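Gritberg Stone Show – Questions and Answers for Visitors

Where is the show and when is it open?
The show is in the Lilska hall, behind the old train station in Gritberg. It is open in March, each day from 10 a.m. to 6 p.m. The last entry is at 5:15 p.m.

Do I need to buy a ticket before?
No. You can pay at the door, by card or in cash. Children under six enter free of charge. The hall may hold 600 visitors at one time, so in the early afternoon it can happen that you wait outside.

How many tables are there this year?
We have 127 tables. Minerals and fossils are on the ground floor, tools and books are upstairs. The plan of the hall hangs next to the coat room.

Can I bring my own stone and ask what it is?
Yes, please do. The identification desk is at table 36, and the service is free. We ask for a maximum of three pieces per person. Please brush off the soil at home, but do not use acid or vinegar – it can destroy the surface which we need to see. It also helps very much if you remember the place where you found the piece. 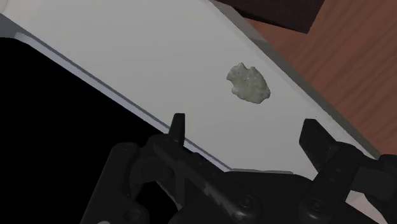

Gray-green piece with a rough, mottled surface.

Will you tell me how much my stone is worth?
No, we give only a name, and sometimes we can not give even this. For a price you must ask a dealer. Most stones from our region have a low price, but they can be very nice to have.

May I collect in the Gellell quarry?
The quarry is private and still in work. You can enter only with our guided trip, which is for adults and for children from the age of ten. A helmet and closed shoes are required. The list for the trip is at the entrance desk, and it is usually full before noon.

Is there something to eat?
Okeke Kitchen sells soup, rice dishes and cake in the side room. Please do not eat at the tables with the specimens.

Can I come with a wheelchair or a stroller?
The ground floor has no steps. For the upper floor there is an elevator, but it is small – a wide stroller will not fit. You can leave it at the coat room.

Are dogs allowed?
Small dogs on a leash, yes. On the quarry trip, no dogs.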